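Filed under: Events / Money Talks
3 min read

Money Talks evening: your questions

Who's speaking this year?
Jonas Ammann, who spent 17 years on the bond desk at Albers and now writes a column on pensions. I've heard him twice and he's very good on interest rates (and quite rude about forecasts!). Beryl Wragg from the business school is chairing.

Do I need to know anything about finance?
No! I teach media studies and I still can't read a balance sheet without a cup of tea beside me. Second-years tend to ask the best questions anyway.

How much is a ticket?
Free for students, £14 for everyone else. Gronholm are paying for the hall, so we could bring the price down from January's.

Can I send a question in beforehand?
Please do, I love getting them. Keep it short and email it to me by 2024-06-23. I can't promise Jonas will get to it, but I do pass them all on.

Will it be recorded?
Sound only. Frauke Brandes edits it and it goes up on the department page a week or so later.

Is there a dress code?
Not at all, come as you are.

Contact: Britta Lammers, Events | Back to top

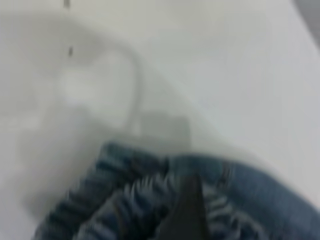

Jeans are fine.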